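Posted February 2009

The kitchen tap has been fixed, so I can finally write up how the winter of washing dishes in a bucket went. It wasn't much of a hardship. I had hot water from the kettle and cold water from the bathroom, and I live alone most of the week. But it changed how I clean the kitchen, and I've kept most of the changes.

The tap went in November. It had been dripping since I moved in, and one morning the handle came off in my hand and the water wouldn't stop. I shut the valve under the sink and that was that. The part had to come from Okodov, where the same firm has been making taps for these buildings since before I was born. The man at the hardware counter told me two weeks. He meant well.

For the first few days I carried dishes to the bathroom and washed them in the basin there. This is a bad idea. The basin is small, the plates knock against the faucet, and you end up with rice in the drain. After that I bought a bucket and a second dishpan at Prerka and set them up on the kitchen counter, one for washing and one for rinsing. The bucket took the dirty water afterward. I emptied it down the toilet.

When you have to heat and carry the water, you use very little of it. I went from washing things as I used them to washing once a day, in the evening, in a fixed order: glasses, then forks and spoons, then plates, then pots. My grandmother did it in that order and I had always thought it was just her way. If you do the pots first you have to heat another kettle.

I also started scraping plates properly. I used to let the tap do that. Now I wipe them with a bit of old bread or the edge of a paper bag before they go near the water — it makes a bigger difference than the soap does.

Soap was the next thing. I was using far too much. With a running tap you rinse it off without noticing, but in a dishpan the suds stay, and the last plates come out tasting of lemon. I cut it down to a small squirt at the start and nothing after. I tried the powder from Listament that my neighbor swears by and it left a film on the glasses, so I went back to the cheap green liquid.

Sponges I have opinions about. I used to buy the ones with the green scratchy side and throw them out when they smelled. I switched to the plain kind. They rinse out faster and they dry overnight if you stand them on edge. A sponge left lying in the dishpan is finished in a week.
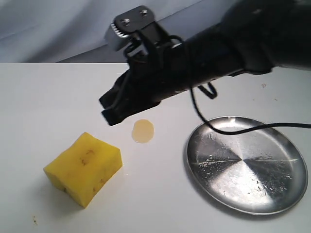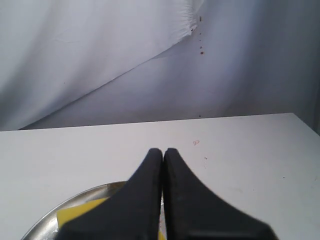
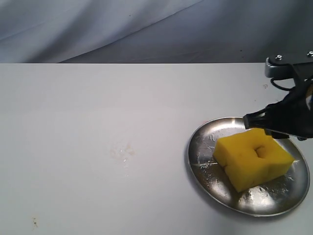
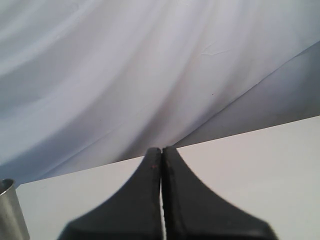

I boil mine for a few minutes every second Sunday or so, in an old pot I don't cook in anymore. Some people put them in the microwave. I don't have one, so I can't say.

For scrubbing I have a brush with stiff bristles, bought at the market in Lazăr for 50 cents, and it has outlasted everything else under the sink. It does the pots and the grater. The bristles are splayed out now but it still works.

The tap part came in the end, and it was the wrong one. It had the right number on the box, 524, but the thread was for the older model. Back it went. The second one fit. Putting it in took roughly an hour, most of it spent lying on my back trying to get the old nut to move. I soaked it with oil, went and had lunch, and it came loose on the first try after that.

So now there is running water in the kitchen again. I still wash once a day and I still use the dishpans. The water bill for the last 2 months was lower than it has been since I moved here, though I was also away for a week over the holidays, so I wouldn't read too much into it.

The bucket is on the balcony. I'm thinking of drilling holes in the bottom and growing potatoes in it, if the frost ends in time. There are already a few sprouting in the cupboard. I need to ask at the market what kind of soil they want, and whether one bucket is enough for more than a single plant.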